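Re: [Druseden-home] folding on the couch, and gray upholstery

Séverine Rey wrote:

> I gave up on folding laundry at the table and moved it all over to the sofa, but the cushions are so soft that nothing stays square. Does anybody else fold there? And does light gray show every bit of lint, or is that only ours?

Hi Séverine (and everybody),

Oh, I'm a couch folder from way back! The kitchen table is where the mail lives, so it was never going to happen there. I spread things out on the light gray seat and do the shirts and towels first while I still have some patience left. Then come the red things, which I keep together after what happened to my pillowcases in April.
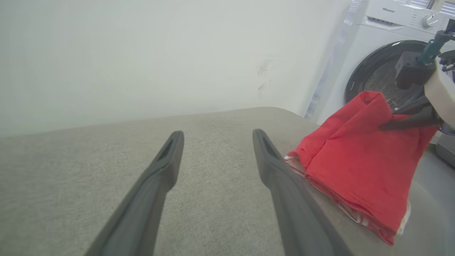

Anything with a second layer is my downfall. If the under part is striped I at least have lines to go by, so I pull the stripes straight first and then smooth the solid part down over them. Grabbing it by the top and giving it one good shake helps too, before you try for any kind of edge. On a soft seat I fold in thirds and stop there – a fourth fold just springs open again.

As for lint, yes, ours shows it, mostly the dark sock kind. I bought a Zelirier brush for $23 at the shop on Rusu and it does fine on fuzzy fabric if you go one direction only. The $39 one looked exactly the same to me.

Did you ever find a cover that fits yours? I'm still looking.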